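Clumthorpe Hall, small kitchen and store: fire door and exits check
Checked March 11, 2026 by Gunther Engelhardt

1. Kitchen door closes fully onto the latch. Yes.
Comment: slow for the last few inches. Closer adjusted a quarter turn.

2. Smoke seals in place on both sides. No.
Comment: 87 mm missing at the top hinge side. Painted over below that. Replace the full strip.

3. Gap at the bottom of the door. Acceptable.

4. Store door kept locked when not in use. Yes.
Comment: key 257 was on the wrong hook. Moved back.

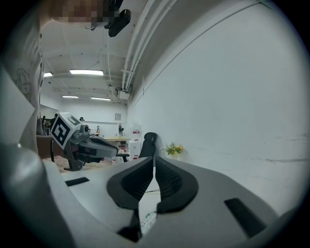 5. Exit sign over the rear door lit. Yes.
Comment: battery test still due in April.

6. Rear exit clear inside and out. No.
Comment: two bins on the path. Moved to the fence. They need to stay there.

7. Extinguisher pin and tag present. Yes.
Comment: bracket loose, one screw short.

Item 2 is to be done before the next hall booking. The rest can wait for the April visit.

Comments (3)

Sudik: The bins were back on the path when I locked up.

M. Durán: Is the seal the 10 mm or the 15 mm? We have some 15 in the store.

Kundik: 15. I measured it last year.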